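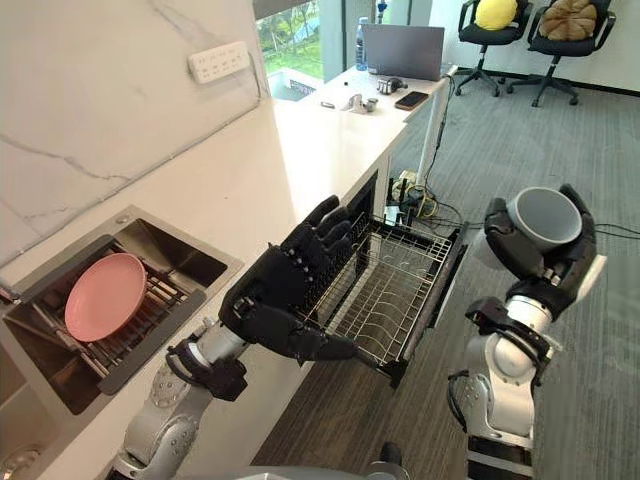
Two-arm unit with cup and pull-out dish drawer, kitchen test bay.

About Jeler

Jeler supplies and supports two-arm handling systems for domestic and light catering tasks. The company designs the control software, specifies the arms and hands, and trains the customer's staff. We have 81 employees on one site, including the workshop and the test bays.

Our main product is Tenik, a complete two-arm package with multi-fingered hands. It is sold with a task library covering dish handling, drawers and cupboard doors. Each task in the library is released with a written record of the trials behind it, failures included. The dish handling set currently rests on 782 logged trials. Customers receive the full record on request.

Tahiri is the service contract. It covers calibration, spare parts, remote fault diagnosis and a site visit every 6 months. Tenik can be bought without Tahiri, but calibration is then the customer's responsibility, and the procedure is set out in part 6 of the manual. 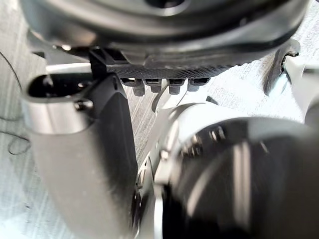 Zirnuvari, February

The wrist is the part of the system that takes up most of our engineering time. Fasteners and connectors at the joint are checked against the service sheet at every visit, and the cable run is inspected over the full range of movement. Parts outside tolerance are replaced on site where stock allows. Otherwise the arm is returned to the workshop and a loan arm is fitted.

Technical work is led by Periklis Michailidis, who joined as a controls engineer and now heads both the Tenik and Tahiri teams. Keeping design and service under one head means fault reports go straight to the people who wrote the code or chose the part.

Demonstrations are held at the Zirnuvari site by appointment. Visitors may bring their own crockery, which should be unchipped and free of loose labels. Please send dimensions and weights beforehand so that grip settings can be prepared.

Jeler does not offer short-term hire. Quotations for Tenik include delivery, installation and operator training.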